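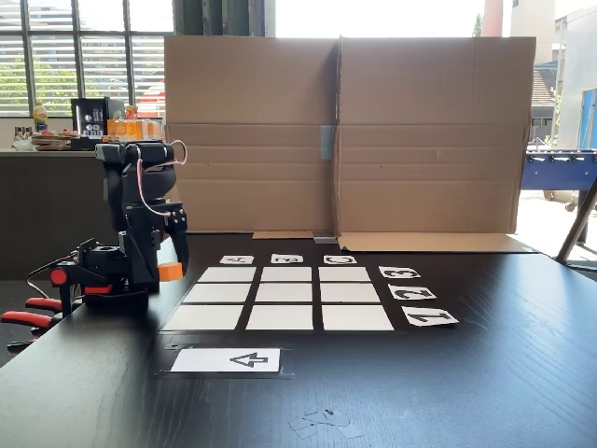 Small-Arm Tips: Getting Pick-and-Place Software to Behave on a Kitchen Table

By Shaohua Meng
July 23, 2021

These are notes for people running a hobby-size servo arm from a laptop at home. They assume you can already move each joint from a script and read its position back. Most of the trouble after that point is in software, and most of it is cheap to fix.

Clamp first, calibrate second

Tighten the clamps before you record anything. A base that shifts after calibration puts every stored target off by the same amount near the base and by much more at full reach. Run a pencil line along the base plate on the table edge. If the plate and the line disagree, recalibrate.

Name your cells once

A three-by-three grid of paper squares with letters along one side and numbers down another makes a good test board. Store the cells as A1 through C3 in a single file and have every script read from it. Do not let the planner count from zero while the labels count from one. I lost an evening to that.

Print the labels to face whichever side the operator or the main camera is on, and write down which side that is. From across the table the letters are upside down, and a left arrow tells you nothing until you have fixed whose left it is. In code, use the arm's base frame for everything and convert only at the display.

Measure the four corners, compute the rest

Jog the gripper to the centers of A1, A3, C1 and C3 and save those poses. Interpolate the other five in table coordinates, then solve for joint angles. Interpolating the joint angles directly gives a path that sags or bulges in the middle of the board. Check B2 by hand – it has the largest error if the corners are bad.

Approach heights

Use two heights per cell: a hover height of 93 mm and a contact height set by the object. Go to hover, descend straight, close or open, rise straight. Sideways moves happen only at hover. For a small foam or plastic cube, 3 mm of clearance at release is enough. Paper squares lift and slide if the fingers brush them, so tape the corners.

Backgrounds for the camera

Color thresholding on an orange cube fails when there is anything else orange behind the table. Stand a folded cardboard sheet across the back and tape the seam. Plain brown cardboard sits fairly close to orange in hue, so threshold on saturation as well, and crop to the board before you do anything else. Close the blinds or lock the exposure. Clear paper scraps off the surface; the contour finder will report them.

Timeouts and logging

Give each move its own timeout. I use 15 seconds for a full pick and place, and the script stops and holds position when it expires. Log the commanded and measured angle of every joint at each waypoint. After 36 runs you can plot the difference and see which servo is drifting. On mine it was the shoulder, and a slower acceleration limit cured most of it.

Cable slack

Move every joint to both limits by hand, power off, and watch the loop at the upper joint. Enter the limits where the cable goes tight as soft limits in the planner.

4 comments | 11 shares

Contact | Copyright 2021 Shaohua Meng | Back to top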